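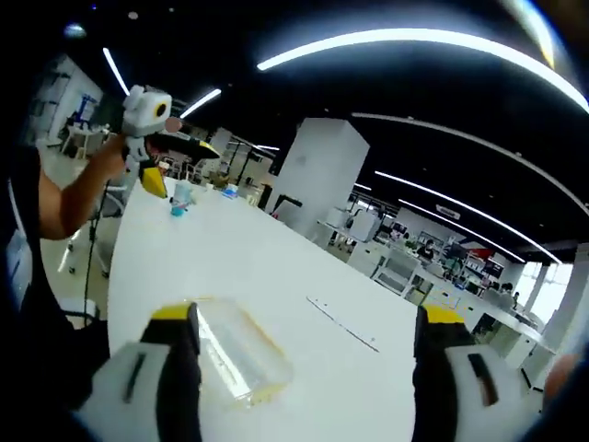
White table with a clear container at the near end and a light blue bottle farther along.

Tabletop Clearing, Set 4

README

This set covers one activity: two people clearing small household items off a long white table. It is part of the Korumov collection and uses the same folder layout as the earlier sets.

Contents

The set has 245 sessions. Each session has its own folder with the pictures, a short text note and an item list. Pictures are numbered in the order they were taken. The numbering restarts in every folder.

Items

Items are everyday things: containers, bottles, cups, packets and boxes. Clear and translucent items are tagged "clear" in the item list, including those with tinted edges or a colored base. A lid gets its own line only when it is off its container.

Item names are kept general. Write "bottle" or "packet" and leave out the contents unless the label can be read. If you can't tell a cup from a small bowl, use "cup-like" — the search tool accepts it.

Table

The tabletop is white in all sessions. Glare is common on clear plastic and was left as is. Thin lines and small dark marks on the surface are not items and should not be listed.

Notes

The text notes were written by Annelore Hollmann and checked against the item lists. Folders named Adier have items spread along the far edge. Folders named Buschmann have them grouped at one end.

Known problems

Session 256 does not exist in this set; the number was carried over from an old index. Some lists from September use "carton" where later ones use "box".

Last changed 1 Dec 2020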